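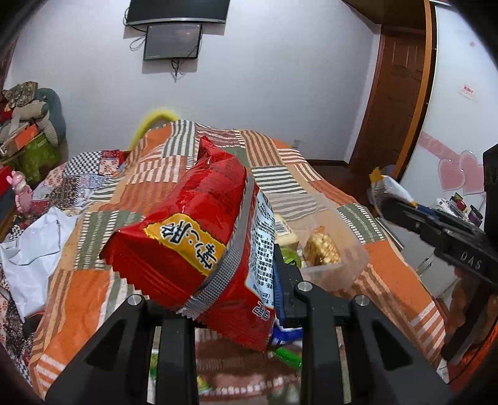
14th October
By the recording secretary, Rurkgate residents' supply group

Minutes of the regular meeting

The meeting opened with a quorum. The minutes of the August meeting were approved with one correction: under storage, "shelf two" should read "shelf three." The corrected copy replaces the earlier one in the binder.

1. Matters carried over

The replacement hinge for the pantry cupboard has been fitted. The door closes but still rubs along the lower edge. It was agreed to leave it until the humidity drops, then plane it if needed.

The request for a second folding table was withdrawn. The member who raised it has found that a bed with the quilt left on works well enough for sorting. Items do not roll on the patchwork as they did on the bare table top. Another member pointed out that crumbs get into the seams, and that anything unsealed must be kept inside a container. Agreed.

The key to the side door has been copied. Two copies are held by the group and one by the Ellalex office.

2. Snack sorting and packing

The main business was the sorting of mixed snacks before they are packed into the autumn boxes. The group expects to send out 334 boxes this round. The supply on hand is nearly 2000 single packets, plus the larger bags.

The following points were settled.

2.1 Small packets and large bags are to be sorted separately. In the last round they were mixed and the small ones slid to the bottom, where they were missed.

2.2 Crinkled foil bags with crimped ends go in last, upright, with the label facing the front of the box. They are not to be pressed down to close the lid. If the lid does not close, take out one small packet and try again.

2.3 Packets with labels in Chinese or any other language not read by the packer go to the labeling tray first. A small English slip giving the contents and any allergens is attached to the back. The slip must not cover the ingredients panel or the barcode. There was discussion of whether the slip could go on the front. The view of the meeting was that people choose by the front and should be able to see it.

2.4 Brittle, rice cakes and similar hard pieces travel in clear lidded containers. Soft bags are not strong enough. One piece per container for the large size, up to four for the small size. A member asked whether paper should be put between pieces. It was agreed to use parchment paper, cut to size in advance.

2.5 Stick-shaped snacks are to be laid flat along the long side of the box. They break when stood on end.

2.6 Anything opened, torn or with a doubtful seam is set aside and does not go back into the supply. The crimp at each end is to be checked by hand. A bag that has gone slack is treated as open even if no hole can be found.

One member objected to 2.6 as wasteful. The objection was noted. The rule stands for this round and may be raised again with figures on how many bags were set aside.

3. Boxes and materials

The quote from Dresetti for flat-packed boxes was reviewed. The minimum order is 200 and boxes come in multiples of that number, so two lots are required. The surplus will be kept dry and used in the winter round. The inside depth is slightly less than that of the present box. A sample was packed at the meeting with one large bag, six small packets and one container. It closed without bulging but there was no room for the printed card except on top.

The quote was accepted. The card will be printed on thinner stock.

Tape: the brown paper tape does not hold on the coated side of the new boxes. Clear tape will be used until the paper tape is gone, then the matter will be looked at again. The paper tape can be used on the envelopes.

Containers: washed containers are being returned without their lids. Lids and bases are to be kept together from now on. Loose lids already in the drawer will be matched at the next work session, and those with no base will be recycled.

4. Stock list

The present stock list has three faults. It records cases and not packets, it does not give dates, and it groups all sweet items under one line. A revised form was passed around. The new form has a line for each product, with columns for packets in, packets out, best-by date and shelf.

It was asked whether color of packet could be added, as several products are known to packers only as "the red one" or "the blue and white one." After some discussion a column headed "looks like" was approved. Entries should be short.

Two red bags of similar size are now in stock, one sweet and one salted. They have been confused at least twice. The salted bags have been moved to shelf three and the sweet ones stay on shelf one.

5. Room and bedding

The spare room will stay in use for sorting until the end of the round. The quilt is to be shaken out after each session and washed at the close of the round, cold, on the gentle cycle. It should be dried flat. The darker fabrics have not been tested for color running and a color-catching sheet should go in with the first wash.

A proposal to cover the quilt with a plain cotton sheet during sorting was put to the meeting. For: easier to clean, and the small packets would be easier to pick out against one color. Against: the sheet slides and has to be tucked in again each time. The proposal was carried on a trial basis. The sheet should be white or pale grey and large enough to tuck under on both sides.

Packets are not to be left on the bed overnight. They go back into the trays, and the trays go back on the shelves — this includes the labeling tray, even if slips are still to be done.

The room heater is to be off while stock is in the room. Chocolate-coated items were found stuck together after the last cold spell, when the heater had been left running.

6. Costs

Spending since the last meeting came to 1535, against the amount set aside for the round. Most of this was stock. The remainder went on containers, tape and printing. The Dresetti order will be charged to the next period.

Delivery by Correa was discussed. The rate is unchanged but pickup must now be booked the day before by noon. The booking form asks for the number of boxes and the weight of the heaviest one. The heaviest box will be weighed on the kitchen scale in two steps, contents first and then the empty box.

7. Other business

The kitchen scale reads high when the battery is low. A spare battery has been taped under the lid of the cutlery drawer organizer.

A request was received for a box with no nuts. It was agreed that the group cannot promise this while brittle is handled in the same room. The reply should say so plainly and offer a box of fruit in its place.

The marker pens used for the trays smear on the glossy labels. A different type will be bought and tested on one tray.

8. Actions

Order two lots of boxes from Dresetti.
Cut parchment paper for the containers before the next session.
Print the English slips, two sizes.
Match the loose lids.
Copy the stock list onto the new form, with the "looks like" column filled in.
Buy marker pens.
Find a sheet for the quilt.
Answer the nut-free request.
Book the Correa pickup once the box count is final.

The date of the next meeting will be set when the boxes have arrived. The meeting was closed and the trays were returned to the shelves.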